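Ticket 8-40: Red/black check flannel, hem edge coming up fuzzy
Opened by: Mi-kyung Ham, Plerngate alterations desk
Assigned to: Dragica Radulović
Status: Waiting on customer
Date: 2 February 2023

Customer brought in 2 flannel items from the Zirard order and wants to know if the edges can be saved. Photos attached.

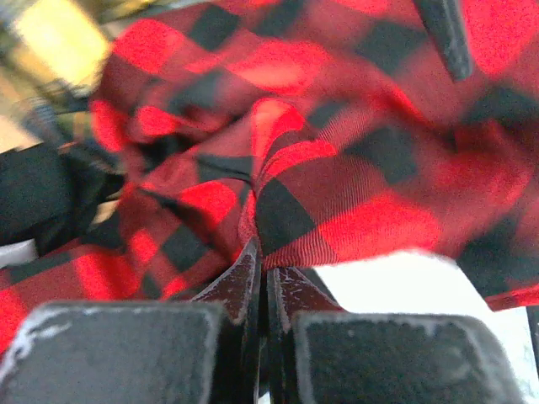
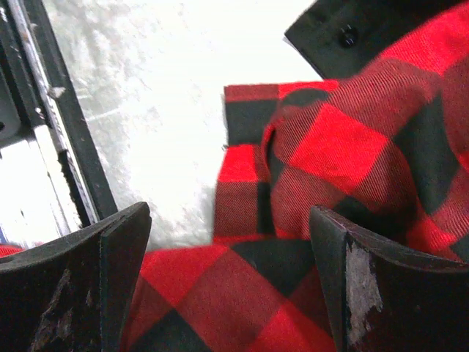 Dragica: Looked at the photos before opening the bag. The customer's note says the edges got worse after a hot wash in September. I would treat this as an edge problem and leave the rest alone. The diagonal twill still shows clearly across the red and the black blocks, so I don't see a reason to patch the body.

Steps so far:
Trimmed stray threads by hand. No pulling.
Tested a zigzag on scrap flannel, stitch width 5. It tunneled.
Retested with tear-away backing. Lies flat.

Mi-kyung: Customer asked if we can just fold it under and topstitch.

Dragica: Yes, but the checks will end up short at the bottom. Binding with black twill tape keeps the length. Needs their OK first.

Mi-kyung: Left a message with Arnaldo Valente at the front counter. Ticket stays open until they pick one.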